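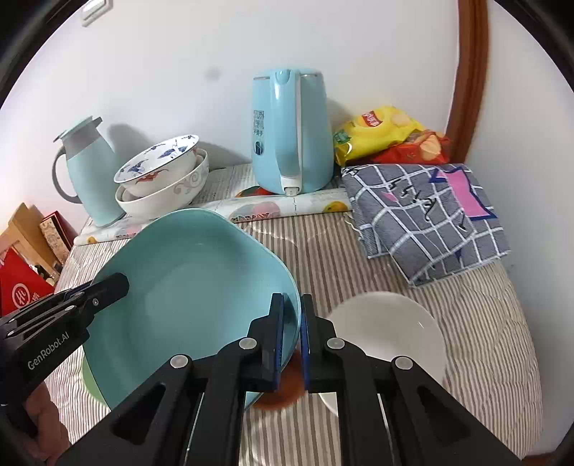

Dotholm Supper Club FAQ

updated 2019-02-27

When do you meet?
Wednesdays, 7pm. Not in August, hall is shut.

Do I need to book?
Yes please. Email Yi-chun Tsai by Monday night. Walk-ins only if theres food left, usually isn't.

What does it cost?
Pay what you can. Cash box by the door. No cards yet, we're looking into it.

Can I bring a dish?
Sure. Label it. Nuts, dairy, meat, whatever's in there. Unlabeled stuff goes on the back table and mostly gets ignored.

Vegetarian?
Always one main. Vegan most weeks, ask first.

Kids?
Welcome. High chairs: 4. First come.

Parking?
Street only. Do NOT use the Nilholm lot, they tow after 6. Bus stops right outside.

I left my dish behind
Check the shelf by the coat rack. Kept till the end of the month then it goes in the club cupboard. Put your name on the bottom with tape next time.

Can I help cook?
Talk to Kyrylo Kobzar, he does the kitchen rota. Start is 4:30, bring an apron. Closed shoes, no sandles.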